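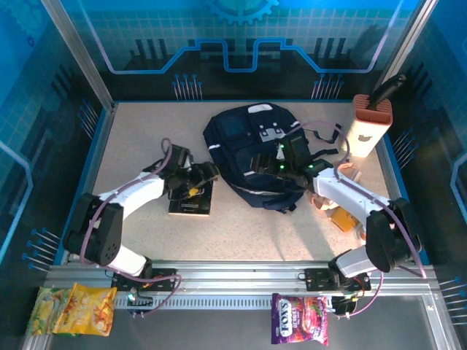
Ticket 1648: Right gripper reports "grasp confirmed" on soft bags

Product: Produra two-finger gripper with Masum pads, two arms on a shared rail
Controller: Jutell, standard settings
Cameras: Quezada at the wrist, plus one fixed over the cell
Status: Open (reopened by customer)
Priority: Normal

Original report

We have the Produra grippers on trial against the pair we already own. The sales sheet says they handle "everyday mixed goods without tuning". So we put everyday mixed goods in the cell: a backpack, a book, a paper bag, a small box, some snack bags, a tall white tub with an orange top. The book and the box give us nothing to complain about. The backpack does.

The right gripper closes on the top of the bag and the controller logs "grasp confirmed". On the lift, the fabric slides out of the fingers and the bag stays on the table. The status doesn't change. As far as the controller knows, it is carrying a backpack through the air, and the next step in the program starts on that basis.

Our old grippers drop the bag too, I should say. They at least report the drop.

Steps already tried

1. Restarted controller and both arms. No change.
2. Swapped the left and right grippers over. The fault stays with the bag, whichever arm takes it.
3. Raised the close force one step at a time up to the limit. Fewer slips at the top setting, same false status when it does slip.
4. Slowed the lift to the lowest speed the menu allows. Slips later.

Reply from support

Thank you for the detailed report. "Grasp confirmed" is set when the fingers stop before the fully closed position. With thick fabric this should be reliable. Please check that the pads are seated properly and that they have been run in. Masum pads reach full grip after 1000 cycles. Please also confirm that the wrist camera can see both fingertips at the moment of closing, as the slip check depends on it.

Customer reply, 10.40

Pads are seated. I took them off and put them back to be sure. As for running in, the counter on the right gripper reads 3000, so if there is a magic number we are well past it. I can't find the figure of 1000 anywhere in the manual. Could you say which page?

Nor does the manual say that the slip check uses the camera. The menu lists it under "force", which is where I had been looking. If it does use the camera, then I would like to know what it makes of a bag this size. The fingertips come up in the two bottom corners of the view and dark blue cloth takes up most of what is left. The other gripper's pad is in there as well, at the upper left, and it is the same yellow. I have my doubts that the software knows which yellow belongs to which arm. The grey strap has also gone soft with blur, although the metal on the zip is sharp enough.

Wrist view attached.

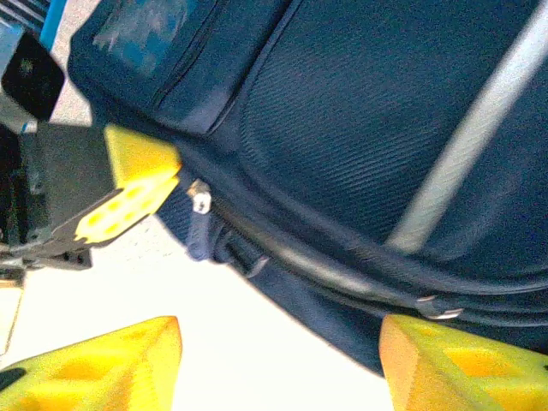
Page 4

Reply from support

Thank you for the picture. Both fingertips are in view, so the camera position is within the recommended range. We would suggest:

- turning on "second tool masking" in the Jutell camera menu
- shortening the exposure to reduce blur
- choosing a grasp point on a strap or handle where possible
- testing with a plain object to rule out a camera fault

Customer reply, 15.15

Done, in that order, with the backpack put back in the same place between attempts.

Second tool masking: the option was greyed out until I told the controller that both arms belong to one cell. It is on now. I parked the left arm well out of the way for one set of lifts and brought it in beside the bag for another. With masking on, both sets gave the same false status as before. With masking off, the set with the left arm close by was worse: it logged "grasp confirmed" once before the right fingers had even met the cloth. So the masking does something, and I'll be leaving it on. It doesn't cure the fault I reported.

Exposure: shorter, darker, less blur. No difference to the status.

Grasp point: yes, it holds better by the top handle. Most things hold better by the handle. The trial is meant to cover bags that land handle-side down, and "where possible" isn't a setting I can type in.

Plain object: the book. It lifts, and when I pull it out of the fingers by hand the controller says "object lost" straight away, as it should. I take that to mean the camera is all right and that the check works on stiff things.

My own guess, for what it is worth, is that a fold of cloth stays trapped at the pads for a moment after the weight has gone, the fingers never reach fully closed in that time, and the check doesn't look again afterwards. I can't prove it from the log, as it only writes a line when the status changes.

Questions still open on our side

When exactly does the slip check run, and does it run more than once per lift?
Can the raw finger position be written to the log throughout the lift?
Where does the 1000-cycle figure come from?
Is there a softer pad, and has anyone tried it on cloth before suggesting it?

Reply from support

We have passed your questions on the slip check to the controller team. The position log can be turned on with a settings file, which we will send separately. The run-in figure is from internal guidance and we will ask for the source. Please may we close the ticket in the meantime?

Customer reply

No, please leave it open. I'll load the settings file when it arrives and repeat the backpack lifts with the left arm parked and with it close in, then add both logs here. Until then the trial sheet has the Produra down as a pass for the book and the box and a fail for the bag.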